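Two Screws and a Cloth: A Morning With the Cell at Lalley

Ten to seven and the lights are only half on. Veronica Ene already has the side panel off. Coffee on the bench, hex keys in a mug, radio on low in the next bay. The arm is parked with its elbow up and she is talking to it, or to herself, hard to tell.

Lalley is a small outfit. Two rooms above a tile showroom, one arm, one white table, a cupboard full of plates and toy food. The arm sorts. Pick up, put down, pick up again, all day, so the software people at Parnent can see how their latest version copes with shiny things and bendy things and round things that roll. Ene doesn't write any of the software. Her job is that the machine turns up for work.

"People ask about the clever bit," she says. "I do the bit with grease."

The log is a school exercise book, red cover, gone soft at the corners. Last entry before today, in capitals: LEFT FINGER AGAIN. Since the last full strip-down the gripper has closed 3,607 times. She knows because the controller keeps a tally and she copies it out by hand every morning, next to the time and her initials. The previous set of finger pads managed 1,698 before they started letting go of things. These are doing better. Different rubber, from a supplier called Azevedo, and it cost more, and there was an argument about that.

First job, the screws. Every one on the gripper gets a touch with the torque driver, clockwise, and a dot of paint pen across the head so a turned screw shows up at a glance. One has crept. She backs it out, wipes the thread, puts on a bead of locking compound the size of a peppercorn. Back in. Wait.

Then the cable. It runs down the forearm, through a loop, round the wrist to the camera, and the loop is where it goes wrong. Too tight and it tugs at full twist. Too slack and it catches. Horacio Sepúlveda, who built the cell, left a finger's width of play and a note saying so. Someone tightened it in August. The picture started dropping out whenever the wrist went hard over to the right, and it took a fortnight to find. "A fortnight! For a cable tie."

The lens gets a clean cloth, no spray. Pads get alcohol. Table gets whatever is in the bottle.

By half past seven she is ready to look through the wrist. This is the part I came for, and its slower than I expected. The camera rides with the hand, so if it has been knocked even slightly the arm will think everything is a little to one side of where it is. Ene puts plates out, puts food on a plate, brings the arm down over them by hand and stares at the monitor. Nudges. Stares. She wants the fingers low in the view and the food clear of them.
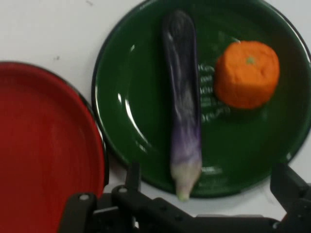
The view from the wrist during checks, with toy eggplant and tangerine on the green plate.

Glare is the other thing. Glossy plates, overhead tubes. She tilts a lamp, tilts it back, writes down the angle. Emrys Bevan, on the night shift, likes it brighter and always moves it, and she always moves it back. Neither has mentioned it.

Only then does the arm get to do anything for itself. Slow speed, hand on the stop button. There's a list of 269 short moves it has to get through before she will sign the page, most of them dull, reach and return, reach and return. She eats a banana during the middle hundred. Listens, mostly. A dry bearing has a sound, she says, like a shoe on lino, and she'd rather hear it now than at four in the afternoon with Parnent on the phone.

Nothing today. She writes the time, 8.50, and her initials, and under that: order more pads. The panel goes back on, four bolts, the last one always awkard. Then she turns the lights up full and goes to find a fresh coffee.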